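We use cookies to remember your settings. By continuing you accept this. Accept | Settings

Reading time: 2 minutes

Kinyua countertop stand, tested with straps and other soft things

I bought the Kinyua stand in March, after my old hooks came off the wall for the second time. It is a simple product: an oval black tray with a raised rim, two vertical posts, and one crossbar on top. The shop sells it for jewelry and scarves. I wanted it for long fabric straps, which in my work are always on the table and always under something else.

The price was 55 dollars with delivery. For this money I expected more weight in the base. The seller gives 367 millimeters as the height, and my ruler agrees with this.

Assembly is easy. The posts go into the tray and the crossbar goes on the posts. The paper with instructions has only drawings, and the second drawing shows the crossbar upside down, so please look at the bar before you tighten it. I had to open mine again. 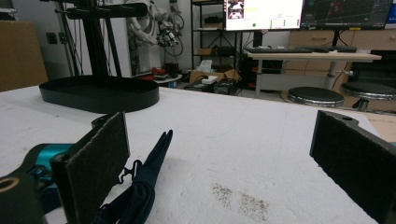
Can the stand be used without screwing it to the table?
It stands freely on its tray, and for light fabric this is enough. If you hang something heavy on one side only, put a weight in the tray.

The black finish is good. It does not shine too much and I do not see marks from fingers. Dust is another matter. It collects inside the rim, in the corner where a cloth does not reach well, and I clean there with a small brush.

For hanging, the crossbar is smooth, and smooth is both good and bad. Fabric does not catch on it. But a soft strap with some sheen will slide to the heavier side until it falls, if you hang it unequal. I tried folding it double over the bar and this is better. A strap that already has a knot in it is the most difficult, because the knot pulls everything down to its own side.
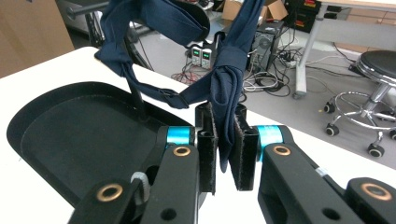 My advice is to undo the knots first and hang after. I know it sounds obvious, but I was lazy for many weeks and used the stand as a place for my knots to wait. The tray also invites this. Whatever slips from the bar goes into it, and after some days you have a nest again.

I compared it with the Brakley, which a colleague has. The Brakley has little notches along the bar, so the straps stay separate, but thin fabric gets caught in them. It holds around 290 grams on each notch, according to its box. I would choose the Kinyua for cloth and the Brakley for chains and keys.

Would I buy it again? I think yes, if the price was a little lower. I am still missing rubber feet under the tray.

Rehema Waweru
2013-10-29

Comments (2)

plurneo_fan: I glued thin felt under mine and it stopped moving. The glue must dry overnight.

Tilda: Does the crossbar come off again for travel, or is it fixed once you tighten it?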